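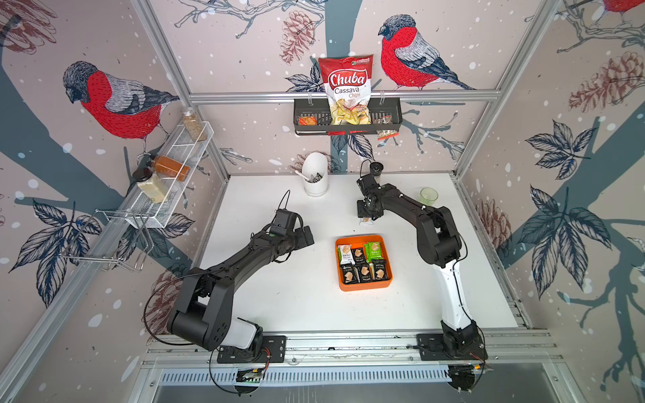 Figure 1. Two-arm cell, packet task. Right gripper holding a packet, left gripper open beside the tray.

Working rules for a two-arm tabletop cell: layout, checks and session practice

Mutgate bench notes. Last revised 20 March 2024
635 shares

Scope

These rules cover small two-arm cells of the type shown in Figure 1: two light arms on a common front rail, one square table, walls on three sides and household goods as the load. They apply to remote-operated sessions and to sessions where a trained policy drives the arms. They do not cover mobile bases, floor-standing arms or any cell that a person enters. For those, use the risk assessment for the machine concerned.

The rules are written for the person running the session. "Operator" below means that person, whether or not he or she is also driving the arms. Where a rule says "must", a session that breaks it is stopped and not counted. Where it says "should", the operator may depart from it and writes down the departure in the log.

Step 1. Isolate before touching the table

1.1 Arm power must be off before a hand goes over the front rail. A software pause is not isolation.

1.2 Before power is cut, drive both arms to the rest pose. An arm without brakes will drop from wherever it is. If it cannot be driven, support the upper segment with one hand and have a second person cut the power.

1.3 Empty the grippers first. A packet held in the fingers is released over the tray or over clear table, from a height no greater than its own length.

1.4 Leave the camera supply on if it is on a separate circuit. Restarting wrist cameras changes their order on some hosts, and step 4 then has to be repeated in full.

Step 2. Check the rail and bases

2.1 Put a key on each bolt holding the arm bases to the front rail. Do not rely on looking. On aluminium extrusion the nuts creep along the slot before they come loose, and a base that has moved sideways can still feel tight.

2.2 Mark base positions on the rail with a scribed line. Tape lifts and is not accepted as a mark.

2.3 Check the corner posts and the back bar by hand. Any movement at the back bar is passed on to whatever hangs from it.

2.4 Look at the wiring below the rail. Exposed boards in this area, such as the one below the left base in Figure 1, must be kept clear of goods, liquids and loose metal. No packet is to be rested on or under the front rail, even for a moment.

2.5 Keep vent slots open. Nothing is leaned against the grille.

Step 3. Route and check cables

3.1 Each wrist camera needs enough free cable to let the wrist turn through its full working range. Move the wrist by hand to both ends of the range with power off and watch the loop.

3.2 The loop should stand away from the fingers at every pose. If it can pass between them, re-clip it.

3.3 Loops from the two arms must not be able to hook each other. Test this with the arms crossed over the centre of the table, left gripper to the right side and right gripper to the left. It is the pose that gets missed.

3.4 Cables that drop over the front of the table are tied at the rail, with no free loop that a knee or a chair arm can catch.

3.5 Replace a cable with a nicked sheath. Do not tape it.

Step 4. Confirm the cameras

4.1 Open all views at once and cover each lens in turn. The view that goes dark must be the one named on screen. Left and right swapped is the most common fault found at review and it spoils every episode recorded after it.

4.2 Clean the lenses with a dry cloth. Packet dust and seasoning settle on them sooner than expected, more so on a camera that looks straight down.

4.3 Lock exposure and white balance. Shiny packets will otherwise drive the exposure up and down as they turn.

4.4 Take one still from each view and compare it with the reference still for that layout. The fixed view should match at the table corners.

Step 5. Set the layout

5.1 Place the fixed items first: hung baskets, wall shelves, wire holders. These are part of the cell and are recorded in the layout sheet with a position. If one is moved, the layout takes a new number.

5.2 Heavy or breakable goods on a wall shelf go where neither elbow can reach them. A sloping shelf, like the white mesh one on the left wall of the figure, needs each item checked by a light push towards the low end. If it slides, it comes off the shelf or gets a stop in front of it.

5.3 Goods in a hung basket stand upright and inside the basket. A packet that hangs over the front lip may be part of the layout, but then it must be written down as such. In Figure 1 the small packet at the right of the basket is over the lip; the layout sheet for that cell should say so.

5.4 Drinking vessels are used empty. See-through items are hard to find with a depth camera and hard to see against a plain white table, so their positions are marked on the layout sheet and not judged by eye.

5.5 Utensil holders carry blunt utensils only. Knives, skewers and peelers are not allowed in the cell under any task.

5.6 Trays go flat on the table, square to the front rail unless the layout calls for an angle. The packets are then placed in the order given by the layout sheet. Packets of the same kind are not interchangeable for logging. Give each one a number on its back in pencil.

5.7 Patterned walls are permitted. A pattern is part of the layout, and it is recorded. It must be fixed flat at all edges, with no lifted corner within reach of an arm.

Step 6. Choose goods fit for the task

6.1 Goods are for handling and are not eaten afterwards. Mark the storage box accordingly.

6.2 Sealed packets only. A split packet is taken out at once, the table is wiped, and the episode is marked as ended by fault.

6.3 Jars and bottles must have their caps fitted and turned tight. Powders and sauces stay closed unless the task is written for opening them, in which case the session needs a drip tray and separate approval.

6.4 Retire a packet when its print has worn at the grip points or its corners have gone soft. The Drusdale store counted 40 packets retired in one month, most of them from the same two tasks, and this led to the closing-force limit in 7.3.

Step 7. Run the session

7.1 The operator sits with the stop button in reach of the free hand and the whole table in direct view. Watching on screen only is not enough.

7.2 First motion after power-up is at reduced speed, one arm at a time. The second arm is enabled when the first is back in its rest pose.

7.3 Set the closing force to the lowest value that lifts the packet without slip. Raise it in small steps. Do not copy a setting across from a task with rigid goods.

7.4 Where both arms work at once, assign each a side. Either arm may enter the other's side, but only when the other gripper is still. An open gripper waiting beside the tray while the other arm works at the back of the table is an acceptable waiting pose. A gripper waiting above the tray is not.

7.5 Packets are placed, not dropped, unless the task sheet says otherwise.

7.6 If a packet falls outside the table, finish or abandon the motion, go to rest, isolate as in step 1, and only then pick it up.

7.7 Press stop without debate for any of the following: contact between arms, contact with a wall, a snagged cable, an unfamiliar sound, a person reaching in. A stop is never recorded as operator error.

Step 8. Log

8.1 One line for each episode: layout number, task, arms used, result, and free text. "Fail" on its own is not a result. State where the failure took place.

8.2 Do not delete failed episodes. Mark them and keep them. In the Setano set, 3,939 episodes were kept in this way, and the marked failures turned out to be the part most asked for by later users.

8.3 Every 1,000 episodes, repeat steps 2 to 4 in full and replace the finger pads on both grippers, worn or not.

8.4 Changes of layout part-way through a session start a new log sheet.

Step 9. Shut down

9.1 Grippers empty, arms to rest, arm power off, cameras off, in that order.

9.2 Count the small goods back into the store box against the layout sheet. A missing packet is usually behind a base.

9.3 Leave the layout standing only if the next session uses the same number. Otherwise clear the tray and all loose items, and leave the fixed ones.

9.4 Sign the sheet.

Notes on earlier versions

The rule on crossed arms (3.3) came in after a snag on the Wuyts cell, where two camera cables hooked during a hand-over and pulled one connector out of its socket. Rule 5.3 previously banned goods over the lip of a basket altogether. It was relaxed at the request of users who wanted partly hanging goods as a test condition.

Rule 4.3 is under review for cells with daylight. Until it is changed, blinds are kept down.

Comments (40)
Share this page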